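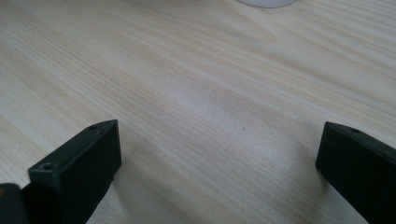 **Does a clear table stay clear if you give everything on it a place?**

For a day or two, in my experience, and after that it depends on how many of the places were any good to begin with.

I've been meaning to write this up since June, when Brendan Quinlan lent me his copy of the Phelan method and told me it had changed his evenings. It's a tidying book. It runs to 300 pages, and the advice in it would fit on a grocery receipt: take everything off a surface, put back what you use, give each thing a "home." The rest is stories about people crying over drawers.

I did it anyway. I have a pale wood-grain table that gets used for everything, and by the end of spring it had mail on it, tape, chargers, a bag of screws from a shelf I'd put up the year before, and a lamp with no bulb. I cleared the lot into a box. That part felt great, and I don't dispute it. You get to look at the grain again, and it's nice grain.

Then came the putting back, and this is where I part ways with Phelan. The book wants containers. Wire ones, white ones, little upright ones. Billard sells a whole line of them, and Brendan swears by the Tomisa set, which costs more than $200 if you buy all of it. I'd like to see a household that needed all of it. Most of those pieces hold so little that you spend more time getting a thing into its home than you ever spent looking for it. 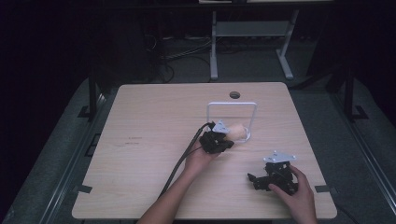

*Jalska Home Workshop Club | Members' Pages | Tables & Shelves*

The one upright piece I've given a fair trial is the white wire frame. It's a thin bent rod with a flat base, open through the middle. I had my doubts about that shape from the start, and I still do. A soft thing like the beige one will sit in the lower corner near the base and behave itself. But you could put the same thing straight down on the table and it would behave just as well there, and you'd have no frame to dust.

Aldo D'Amico argued with me on this at the last club night. His view is that the frame tells your hand where to go, so you stop putting things down just anywhere. Maybe so. I asked him how his own table was doing and he changed the subject to his garage.

What the clearing out did do was show me the state of the top. There are faint reddish scribbles over on the left that I'd stopped noticing under the mail. I've tried dish soap, then baking soda, then an eraser block, and I don't plan to try anything stronger, having once taken the shine off a nightstand that way. The book says marks "carry a story." These carry no story. Somebody missed the paper.

The cable hole toward the far edge is another matter. I had completely buried it. If you have one of those, keep it open and run your chargers through it before you spend a cent on clips or trays. That did more for the table than anything in chapters one through nine.
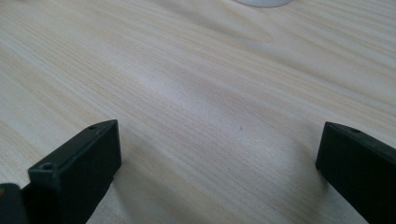 *The pale grain, brightest in the middle, with something white and round at the back.*

White and round gets to stay, by the way. Phelan would have me ask whether it belongs. It's far enough back that I don't bump it, and that's the only test I've found worth running. If I knock into a thing twice in a week, it goes on the shelf. If I don't, I leave it alone.

The box of stuff I took off is still in the hall. I've gone back to it for the tape and one charger. The screws can go back to the garage when I next walk past it with a free hand, and the lamp still needs a bulb.

Brendan, your book is on the hall shelf whenever you want to pick it up. I'd pass on the Tomisa set, but if you've got a spare piece you aren't using, I'll try it for a month and report back.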